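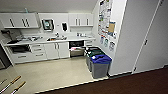
Lorna Bexfield
Education reporter

6 min read

The instructor who runs the robotics project course at Sayce College starts every term with the same assignment. Students have to write down, on paper, everything a person does to unload a dishwasher. Most of them hand in half a page. By the end of the term the same list fills a notebook.

"They leave out all the parts they don't notice doing," she says. "Pulling the rack. Looking to see if the cup is upside down. Turning your wrist so your thumb doesn't go in the cup. A robot needs every one of those from somewhere."

The course is open to second-year students in any department and lasts until June. This year the class project is called Clandov, a name the students picked and have declined to explain to her. The aim is a mobile robot that can do small jobs in an ordinary kitchen. The students are working toward the Volleck student competition, where each team gets a kitchen it has never seen and a list of chores in sealed envelopes.

I met the instructor and two of her students on Tue 28 January, a few weeks into the second half of the course. We talked at a table while the rest of the group was in class.

She came to teaching from industry, where she worked on packaging lines. The robots there were bolted to the floor and did one thing. She says she liked the work but got tired of how much effort went into keeping the world the same for the machine.

"If a box showed up a little crooked, we fixed whatever made it crooked," she says. "We never asked the robot to deal with it. In a kitchen you can't do that. People leave the dishwasher open. They put a mug where there wasn't a mug yesterday. The students have to build for that."

The college does have a proper robotics lab, with taped floors and adjustable lights. The course used it for its first few years. Then she moved the project work into a kitchenette, with a sink, cupboards, a dishwasher and recycling bins with colored lids. She describes the move as the best decision she has made about the course and also the one she got the most complaints about.

"The lab was quiet and everything was where you left it," she says. "The students got good results there and then took the robot somewhere else and it fell apart. I wanted them to have the bad results first."

One of the two students, who is majoring in mechanical engineering, remembers the first week in the kitchen as discouraging. The team had code from the previous year that could pick up a plastic cup in the lab. They expected to have it running by lunch.

"It couldn't find the counter," he says. "White counter, white cabinets, white drawers. The robot had learned on a dark bench. We spent that whole week on the counter."

They solved it in a fairly plain way, by collecting more examples. The students drive the robot by hand through a chore, and the robot records what its cameras see and how its arms move. Later those recordings are used to train a program that tries to do the chore without a driver. The team has 858 recordings it considers good enough to train on. The instructor says the number on the disk is much larger, and that sorting it is a job the students underestimate every year.

"They want to keep everything because they worked for it," she says. "But if you fumbled the cup and then grabbed it and then backed up and scratched your head, the robot learns to back up. We had one version that would stop partway to the sink and wait. It was copying a student who always stopped there to read his notes."

Driving the robot is a skill, and some students are much better at it than others. The second student, who studies nursing and took the course to fill a requirement, became one of the team's main drivers. She had never used a game controller and thinks that helped.

"The guys drove it fast," she says. "I drove it like I was moving a patient. Slow, and you say to yourself what you're going to do before you do it."

The instructor agrees that the smooth recordings are the useful ones. She has started having new drivers practice on a bare stretch of table before they go near anything breakable. They lower the gripper until it is just over the wood, hold it there, bring it back up, and do it again. She admits that it is dull. She also says she can tell within one session who has been doing it.

"You learn where the hand is," she says. "On the screen it's huge. It takes up half of what you see from the wrist camera, and you still don't know how far it is from the table until you've done it a lot of times."
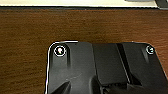

"And the students who skip that part are the ones who push the fingers into the tabletop," she goes on. "The arm doesn't like it and the table doesn't like it. So now it's a rule. You don't drive in the kitchen until you can touch down softly and I'm standing there watching."

The grippers are the piece of the robot she spends the most money on. The college buys them from Dornetti, a small supplier, and the students print their own fingertips. There have been many versions of the fingertips. An early set was too smooth and let wet glasses slide. A later one held glasses well and could not let go of a dish towel. The mechanical engineering student has kept the rejects in a shoebox and would like to see them displayed at the end of the year, though the instructor has not agreed to this.

Money comes up often when she talks about the course. The college gives her up to $4,000 a year for parts. The robot itself was paid for by an older grant and could not be replaced out of that. She says the budget has shaped the course more than any plan she wrote.

"We repair things," she says. "A student who takes this course will know how to open a wrist, change a cable, and close it up again with every screw back in. I didn't put that in the syllabus. It's just what the year is like."

The students are graded on their records as much as on the robot. Each one keeps a log, and a failed run that is well written up gets the same credit as a successful one. She brought this in after a year when the team reported only its good days and then could not say why the robot had stopped working a week before the competition. It had been a loose connector. Two people had seen it and neither had written it down.

I asked how well the robot does now. She was careful with the answer. On the chore the team knows best, which is taking a cup out of the rack and setting it on the counter, the robot succeeds 80 percent of the time with nobody driving. That is in its own kitchen. The team took it to a break room in another building before the winter break and the number was a good deal lower. She would rather not print it until the students have tried again.

Sorting the recycling is going worse. The robot can carry a can to a bin. Choosing the bin is the hard part, and the students have argued about whether it should read the labels or just learn which lid gets what. The nursing student is on the side of the labels.

"The lids are going to be different at Volleck," she says. "Every place I've ever worked had different colors. If it only knows the lids, we're done."

The mechanical engineering student thinks reading labels will take longer than they have. He would like to put the time into drawers, which he believes are more likely to come up. Both of them looked at the instructor at this point. She said it was their project.

She does step in on safety. The arms run at reduced speed whenever a person is within reach, someone always has a hand on the stop button, and no one works with the robot alone. Knives and anything hot are off the list of chores. She says that students from other departments are often stricter about this than the engineers, and she tries to have at least one of them on every shift.

Sharing a kitchen with people who want coffee has also taken some adjusting. The team works in blocks that are posted ahead of time, and between blocks the robot is parked and switched off. A few people on the hall have become regular spectators. One of them leaves cups in difficult places on purpose and then comes back to see what happened.

"I was annoyed the first time," the instructor says. "Then I looked at the log, and it was the most useful afternoon we'd had that month. So we've asked her to keep doing it."

The next block was due to start after our talk. The two students went to get the robot charged, and the instructor went to find out who had borrowed the good screwdriver.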